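Visit report: Stestano ladle and tub works, Benari

The visit took place in December, starting at 8:15 in the morning at the gate on the river side. Our group consisted of six buyers from independent kitchen supply stores and two people from catering wholesale.

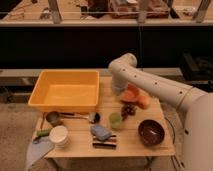
Stestano makes two lines on one site. The older building does stainless serving tools: ladles, skimmers, basting spoons and slotted turners. The newer one molds polypropylene food tubs and their lids. The two share a loading dock, a tool room and a test room, and they use the same packing crew in the busy months. Krystyna Szulc, the production manager, took us through both buildings in material order, from incoming stock to finished cartons.

Incoming stock

Sheet stainless arrives in coils. Two grades are kept on site, 18/10 for the catering range and 18/0 for the lower-priced household range. Coils are racked by grade with a color band painted on the core, and a handheld analyzer is used on a sample from every coil before it is released to the presses. Szulc said mixed grades were the most expensive mistake the plant had made in her time there, and that the painted bands were introduced afterward. One coil was on hold during our visit with a red tag and no further explanation.

Resin is delivered in bulk bags and moved by vacuum line to four hoppers. Colorant is added at the machine. The plant does not use regrind in anything rated for food contact; runners and rejected parts are ground and sold to a company making plant pots.

Blanking and forming

The first press cuts flat blanks from the coil. For a one-piece ladle the blank looks like a long paddle with a disk at one end. The bowl is drawn in two stages, with the blank wiped with lubricant before each. A single deep draw was tried and dropped after the rim wrinkled on the larger sizes. Wall thickness at the bottom of the bowl is checked with a ball-ended gauge, one part in every 57, a number that comes from the capacity of the wire baskets used between stations.

Handles on the catering range are part of the same blank, folded along their length to make a shallow channel. The household range has a separate handle, spot welded in two places. We were shown weld samples that had been pulled apart on purpose. On a good weld the sheet tears around the spot and leaves a button of metal on the other part. On a bad one the two parts separate cleanly.

The press area was loud. Ear protection was supplied at the door, but the guide's headset could not be heard over the second draw press and most of the explanation had to be repeated in the corridor. Visitors with questions on forming should save them for the break.

Polishing

Polishing is done on wet belts followed by a soft wheel. It is the slowest step in the tool building and limits daily output. Marleny Sotelo runs the section and has been there since it used dry belts. She demonstrated the difference between the inside and outside finish of a bowl, which most of us had handled for years without noticing. The inside is taken one grade finer so that sauces release more easily. The outside is left slightly coarser to hide the marks of stacking.

Sotelo also explained the rim. Stestano rolls the edge on anything over four ounces and only deburrs the smaller sizes. Several buyers asked for a rolled rim on the two-ounce ladle. The answer was that it can be done, but the roll takes up enough of the opening that the portion becomes hard to level.

Molding

The tub building was quieter and considerably warmer. Seven injection machines were running and one was open for a tool change. Cycle time on the mid-size tub was 104 seconds when we stood at the machine, longer than I expected. Szulc put this down to the thick flange under the rim, which has to cool before the part is ejected or it will bow inward. A bowed rim still takes a lid but will not stay square in a stack.

Corner radius was the subject of a long discussion. A tight corner gives more volume for the same footprint. A wide one is easier to clean with a sponge and fills better in the mold. The current tubs use a wide radius, changed three years ago at the request of Martens, their largest catering account. The old tooling is kept on a shelf at the back and is still used for replacement orders.

Test room

Three tests were running:

Handle bend. A weight is hung from the bowl with the handle clamped at the hook end, and permanent set is measured after release.

Dishwasher. Parts go through 800 cycles in a commercial machine with a standard detergent. Welded handles are then checked for rust at the spots.

Tub stack load. Filled tubs are stacked and kept at a raised temperature for 363 hours. The bottom tub is measured at mid-wall.

Records are still kept on paper cards, one per batch. Copies can be requested by quoting the batch code stamped on the back of the handle or molded under the tub.

Packing and new items

Ladles are sleeved singly and boxed by the dozen. Tubs are nested with a paper sheet between each pair — this replaced a plastic film that made them cling together. Lids are packed separately, and retail buyers should note that they have a different order code.

The new range, Mullora, was shown in the meeting room after lunch. It covers five ladle sizes with the capacity stamped large on the handle, where it can be read with the tool hanging. The stamping on the preproduction parts was clear but sharp at the edges of the numerals, and several of us said so. Szulc took two of the samples back to the tool room.

Practical notes

Closed shoes are required and are checked. Parking at the river gate holds ten cars. The walk through both buildings took a little under three hours, with one break. Price lists for the catering range were handed out on paper; the household list will follow by mail. Minimum order is one carton per size — mixed cartons are available only for the first order on a new account.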